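Pre-Purchase Inspection Checklist, Tabletop Arm Cells
Site: Godinho, training and trial room
Filled in by: Cinzia Parisi
Date: Saturday, September 3, 2022

Please read the comments as well as the marks, because I've put most of what matters for the November budget in there, and I do tend to go on a bit.

1. Emergency stop reachable from both sides of the bench
OK. I tried it from each side and from the stool. The second cell, if we buy it, needs its own button (please don't let anyone talk you into sharing one, however friendly the discount).

2. Power and air lines clear of the walkway
Needs work. The cord cover is two feet short. I've added a longer one to the list, along with a spare for the Bitard bench.

3. Arm mount and base bolts
OK. Torque marks all line up. Emby quoted us 1802 dollars for a heavier stand, and I'd hold off on that until we know whether the new arm is the larger model.

4. Work surface secure, flat and free of splinters
OK. I ran my hand over the whole thing and it's lovely and smooth. We're working on a wooden board over the blue pegboard, and I'd like the same for cell two, so that fixtures can move back and forth without anybody drilling new holes.

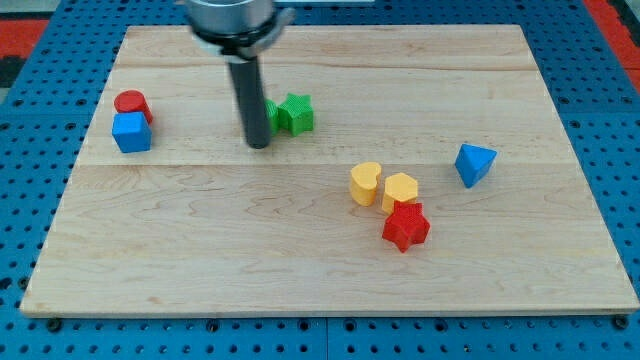 5. Tool clearance above the work surface
OK with a comment. The straight rod tool can come down very close to the wood, so a height limit should be set in software before anyone new runs it. Tivden offers a spring-loaded holder for 386 dollars, and I would dearly love to see that one survive the budget meeting!

6. Test pieces in good shape
OK. The plastic blocks in their various colors and shapes are holding up well. We can print more in house, so no purchase needed.

7. Guarding and signs
Not OK. The sign has faded and the side panel rattles. Allow up to 6 weeks for a replacement panel, which means ordering before the budget is final. I've asked for approval separately.

Still open: items 2, 5 and 7. Call me with any questions, I'm happy to walk you through it.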